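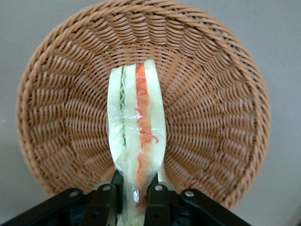 Gripping force fault at the snack table

On 19th March we had to stop the snack table trials at Bellis for the rest of the afternoon. The arm is programmed to take a sandwich, carry it to the wicker basket and let go. In run 40 it did not let go. The controller reported "released", but the fingers stayed closed, and the arm then began its move back to the start with the sandwich still held. Eirlys Craddock pressed the stop button. No person was near the arm and nothing was damaged except the bread.
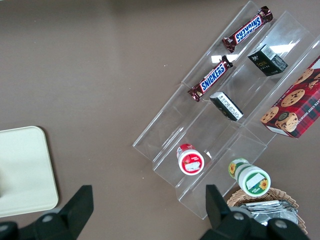 We first suspected the new layout, as we had added the clear stepped stand with the Snickers bars and the small jars only that morning. Reflections from such plastic have confused our cameras before. But Fotis Konstantinidis read the logs and found the same error in 2 earlier runs, made before the stand was on the table. In both the fingers opened late, and we had not noticed.

The cause is in the Riltance software update. When the force limit is set under 19 per cent, the controller does not wait for the finger position before it reports a release. Martim Sequeira has put the old version back, and he is repeating all 64 runs at low speed. 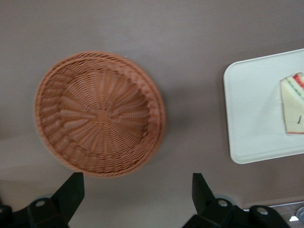 The gripper with open fingers, the basket and a sandwich on its plate.

Until he has finished, please do not use the low force setting on any arm. Questions can go to Liesbeth Desmet.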